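Garment Handling Good Practice Project
Interim progress report to the Emetti Fund
Submitted by: Skukent Institute, Automation Standards Unit
May 22, 2026

1. Purpose of this report

The project is preparing a code of practice for the use of two-armed robots in sorting and folding clothes. This report covers the work done since the second payment was released in April and sets out what remains before the draft goes to Gerlach for outside review.

2. Work on the shared table

The draft code now has a full section on the area within reach of both arms. It requires garments waiting to be handled to be kept to the sides, and it sets a rule for cases where both grippers work on the same piece of clothing.

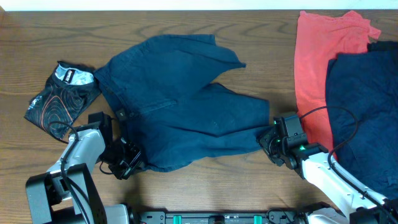 Under that rule, neither arm may begin a pull until the other has reported its position. Sites that cannot meet this condition must restrict the task to one arm at a time. Plisard, our industrial partner, has asked for clearer wording on cables, and a clause on slack and clearance has been added.

3. Close working at the gripper

Progress here has been slower than planned. The partners agree that gripper speed must be limited near loose fabric but have not yet agreed a single figure.

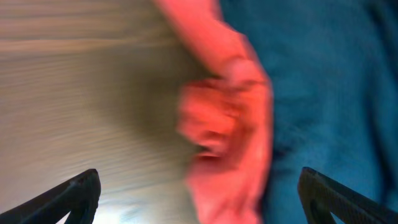

Two options have been put forward and both will be included in the draft for comment. The wording on stopping and restarting is settled: a restart must be confirmed by a trained operator, and the confirmation must be logged.

4. Records and checks

The code asks each site to keep a log for every session and to retain it for 60 days. A short checklist covers the mounting rail, fixings, cables and indicator lights.

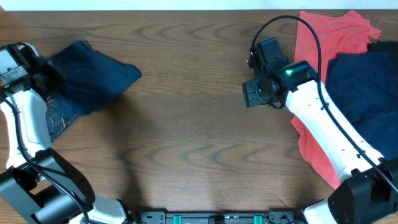
Four of the planned checklists have been completed and returned to Plisard. The remaining work concerns how faults are graded, and a revised table of grades is in preparation.

5. Budget and next steps

Spending is within the approved limits. We request the Fund's agreement to move the review by Gerlach back by four weeks, at no added cost, so that the speed limit can be settled first.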